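The Basket Game

The rules of the basket game were Juniper Mahmoud's, and she announced them from the third stair because that was where people could hear her. You got one basket. You put in it whatever you could find in the room that you would carry out first if you had to go, and then somebody who wasn't you had to guess the story. No talking while you packed. No jewelry, because jewelry was too easy.

I loved it right away. I want that on the record, because Cinzia says I rolled my eyes, and I never did! I had been in Staltley for two weeks and I knew five people, and four of them were on the floor of that house on Drasley Street going through boxes like kids at a rummage sale.

It was Getsemaní Ventura's house, or it had been her uncle's until the winter. He had run a mail-order business out of the front room, maps and records and little radios he fixed up himself, and he had polished that floor every Saturday of his life so that it shone like a lake. All the lights in the ceiling were in it. When you walked across in your socks you felt you ought to be wearing something nicer. Getsemaní had the keys until July and she had asked us over to help sort, and she had made a giant pot of lentils, and there wasn't one person in the bunch who would have missed it.

Mehwish Mirani went first. She is a fast packer and a terrible liar, and when she set down her basket she looked so pleased that Xiaoyan guessed it in two seconds. A teapot, a dish towel, a paperback about whales. "You're running away to sea," said Xiaoyan Han, "and you're going to be comfortable." Mehwish threw the towel at her.

Cinzia Marchetti took forever. She picked things up and smelled them. She ended up with one glove and a jar of buttons, and none of us got it, and when she told us it was her grandmother's trip from Bernham with a baby under her coat we all got quiet for a minute, and then Getsemaní went and stirred the lentils.

Then it was Xiaoyan's turn.

She chose the black wire basket, the good one with the woven bottom, and she put it right down on the bare floor where the light was best. I had my chin on my knees. I remember thinking that I had never in my life paid this much attention to a person putting a box in a basket. It was dark and flat, that box, and it might as well have been a folder. She laid it in as gently as you'd lay down a sleeping cat.
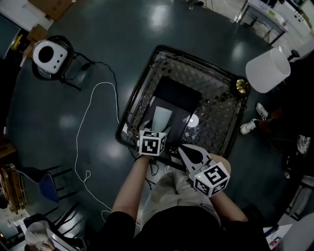
"Is it letters?" Mehwish said.

"No guessing yet," said Juniper from the stairs.

After the box came a card, a soft gray-blue, and she fussed with it until it leaned the way she wanted, and after the card a little white disc. That was all. She stepped back, and we looked, and I swear that basket was a whole novel. I have read books with two hundred pages that had less in them!

"Okay," said Juniper. "New kid."

That was me. I hadn't guessed yet, and the rule was that everybody had to guess once.

So I got up and went around it. I can't explain how happy I was. There were cords all over the floor by then, and I stepped over the long white one with my arms out like a tightrope walker, and I looked at the thing from each side.

"The dark one is the part you can't open," I said. "You take it with you because of that. If you'd opened it you could leave it behind."

Xiaoyan didn't say a word, but she sat down.

"The card is from the person who gave it to you. It's standing up because you want to see it while you're walking. You don't want to have to dig."

"And the white thing?" said Cinzia.

I looked at the white thing. It was small and plain and round, and it could have come off of a jar. I had nothing. I could hear the lentils going. Then I thought about my own kitchen, back before the move, and the saucer my dad kept on the windowsill with nothing on it, year after year, because my mother used to put her ring there when she did the dishes.

"That's where you set it down," I said. "When you get where you're going. So you know you've gotten there."

Well! Mehwish clapped. Getsemaní had come in with the spoon still in her hand, dripping on that beautiful floor, and she was looking at the basket with her head on one side.

"Did I get it?" I asked.

Xiaoyan laughed. She has a wonderful laugh, it starts somewhere down in her shoes. "I was moving to Wu to become a dentist," she said. "The round thing was a tooth."

We howled. Cinzia had to lie down flat on her back. Juniper tried to give a ruling from the stairs and couldn't get through it. She got as far as "the judge finds" and had to hold on to the rail.

"I like hers better," Getsemaní said, once it had died down some. "Can we keep hers?"

So we kept mine. It went in the notebook, and I still have the page, because Juniper tore it out for me later that spring. It says March 3, 2000, and then in purple ink, The Part You Can't Open, one basket, front room, and five signatures, with a spot of lentil on the corner where Getsemaní signed.

We ate on the floor with our bowls in our laps. The box stayed in the basket the whole time. You would think one of us would have reached over and lifted the lid, it was that close, and I did see Mehwish's hand go out once. She picked up the pepper.

When it was time to go I helped carry the records out to Cinzia's car, fifteen crates of them, and my fingers were numb, and the sky over Drasley Street was full of stars. I ran back in for my shoes. Getsemaní was by herself in the front room, down on her knees with a rag, wiping up the drips in little circles the way her uncle must have done.

"Same time next week?" she said. "There's still the whole upstairs."

I said yes before she'd finished asking. I asked if I could bring my own basket.

"Bring two," she said.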